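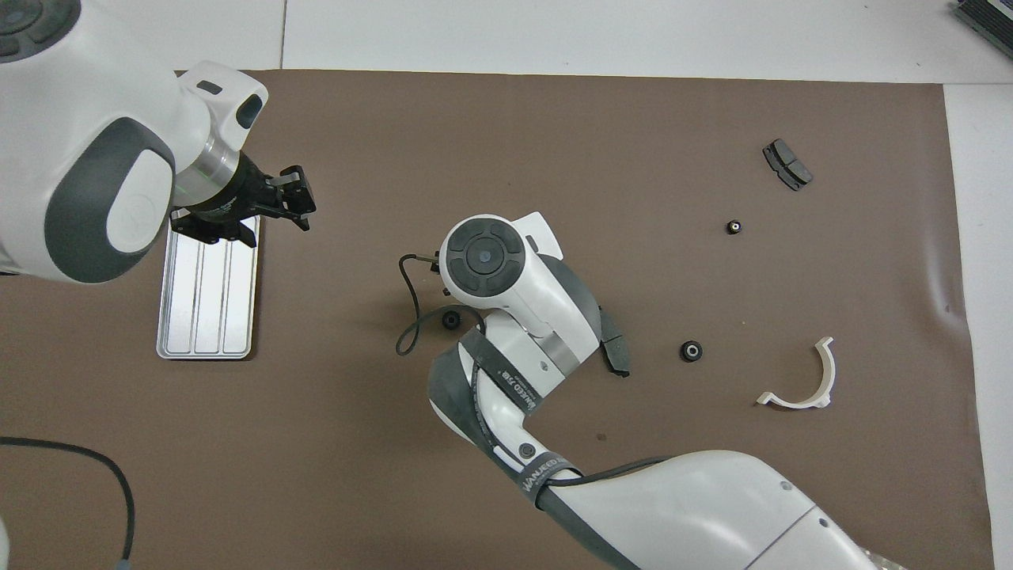 Ingeniero/a de software para manipulación bimanual (planificación y control)
Grarnwood, equipo de automatización
Lugar: Plovesia, presencial con parte del trabajo a distancia
Jornada: 40 horas semanales, contrato indefinido
Vacantes: 2

Buscamos a dos personas que desconfíen de los vídeos de robots. Los nuestros incluidos. Llevamos tiempo trabajando en que una pareja de brazos ordene pastillas de freno y pasamuros de goma en una bandeja metálica, y en los ratos buenos el resultado queda estupendo en pantalla. Luego alguien gira una pastilla, la apoya de canto, y el planificador se queda pensando o propone una trayectoria que ningún operario aceptaría tener al lado.

El puesto consiste en arreglar eso. No incluye investigar nuevas arquitecturas de modelos, y si lo que le interesa es publicar, aquí va a publicar poco.

Qué software hay

Kistik es nuestra capa de ejecución: recibe objetivos de pinza, coordina los dos brazos, vigila colisiones entre ellos y registra todo lo que pasa por el bus. Está escrita en C++ con una capa de Python encima que creció más de lo que debía. El bucle de control es sólido. La gestión de errores no lo es: hay estados de los que solo se sale reiniciando el proceso, y la documentación describe una versión que ya no existe.

Encima de Kistik corren la percepción (segmentación y estimación de pose) y un planificador de tareas que decide qué brazo coge qué pieza. El reparto entre brazos se hace con reglas escritas a mano. Hemos probado a sustituirlas por una política aprendida y, en nuestro banco, ganaba en las disposiciones que ya había visto y perdía en las demás. Seguimos con las reglas. Si cree que nos equivocamos, traiga una forma de medirlo.

Lo que hará

Reescribir la recuperación de errores de Kistik para que un agarre fallido acabe en un estado conocido.
Mantener el banco de pruebas: 400 disposiciones iniciales de piezas, repetibles, con su registro. De ellas, 70 están marcadas como difíciles y son las que miramos primero tras cada cambio.
Mejorar la estimación de pose en piezas oscuras y pequeñas. Un pasamuros negro cerca de una pinza negra sigue dándonos disgustos.
Modelar el cable que va suelto junto a la muñeca. Ahora el comprobador de colisiones lo trata como un cilindro inflado, con lo que descarta movimientos perfectamente válidos y aun así se le escapa alguno que no lo es.
Escribir herramientas para revisar ejecuciones: reproducción sincronizada de cámaras y articulaciones, búsqueda por tipo de fallo, comparación entre versiones.
Atender las paradas del banco por turnos, en horario de trabajo. De noche no se atiende nada.

Quien entre por percepción y quien entre por control compartirán la misma mesa y la misma cola de incidencias. Ya intentamos separar los equipos y lo que conseguimos fue que cada fallo se atribuyera al otro lado. 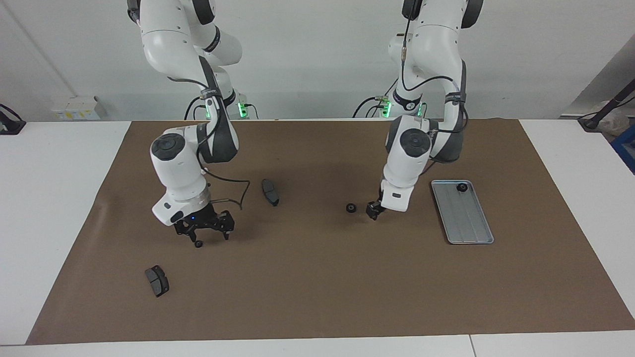
Que para coger cuatro piezas de goma bastaría con un alimentador vibratorio y un brazo barato, nos escribió un candidato en la convocatoria anterior, y que montar dos brazos con planificación conjunta era buscarse el problema para poder resolverlo. Tenía parte de razón y le contestamos que sí. Con una sola referencia y miles de unidades al día, un alimentador gana siempre. El encargo de Hutapea, que es quien paga esta línea de trabajo, es de series cortas y cambio frecuente de pieza, y ahí la cuenta ya no está tan clara. Tampoco está clara a nuestro favor. Parte del trabajo del primer año será calcularla con datos del banco, y puede salir que convenga el alimentador en la mitad de las referencias. En ese caso se dirá en el informe.

Lo que pedimos

C++ moderno leído y escrito con soltura, y Python suficiente para no empeorar el que tenemos.
Experiencia con al menos un brazo físico. La simulación cuenta, pero queremos oírle hablar de una vez en que el simulador dijo una cosa y el brazo otra.
Cinemática y planificación de movimiento a nivel de saber por qué falla un planificador por muestreo en un paso estrecho, más allá de subirle el tiempo límite.
Para la vacante de percepción: calibración de cámaras, nubes de puntos, estimación de pose y cierto escepticismo ante las métricas calculadas sobre el propio conjunto de entrenamiento.
Español o inglés para el día a día. El código y las incidencias van en inglés.

No pedimos doctorado. Tampoco una lista de frameworks; los aprenderá o los quitaremos.

Se valora haber mantenido software de otros, haber escrito pruebas de integración con hardware real en el bucle y saber decir en una reunión que una demostración no está lista.

Lo que ofrecemos

Sueldo según banda, que se comunica en la primera llamada, antes de pedirle ninguna prueba. Horario flexible salvo cuando haya reserva del banco. Las tareas que no necesitan los brazos pueden hacerse desde casa; las que los necesitan, no, y conviene saber que son muchas. Hay acceso a distancia a los registros. El acceso a distancia al movimiento está desactivado y así va a seguir.

Lo que no podemos prometer es que la línea exista tal como es ahora dentro de unos años. Depende de Hutapea y de lo que digan los números. El contrato es con Grarnwood y no va ligado al proyecto.

Proceso de selección

Una llamada corta para hablar de condiciones. Después, un ejercicio pagado: le damos el registro de una ejecución que acabó mal y le pedimos un diagnóstico por escrito, de dos páginas como máximo. No hay solución oficial; alguno de esos registros seguimos sin entenderlo del todo nosotros. La última parte es una mañana en el banco con el equipo, con el código delante y las manos lejos de los brazos.

Avisamos a todo el mundo del resultado, también si es negativo, y con el motivo.

Cómo presentarse

Envíe el currículum y un texto breve sobre un fallo que le costó encontrar: qué creyó al principio, qué lo desmintió y cómo quedó arreglado, si es que quedó. Leemos antes el texto que el currículum. Las cartas de motivación genéricas no hacen falta.

Las candidaturas se reciben por el formulario de empleo de Grarnwood, indicando «control» o «percepción» en el asunto, hasta finales de enero. La incorporación se acuerda con cada persona.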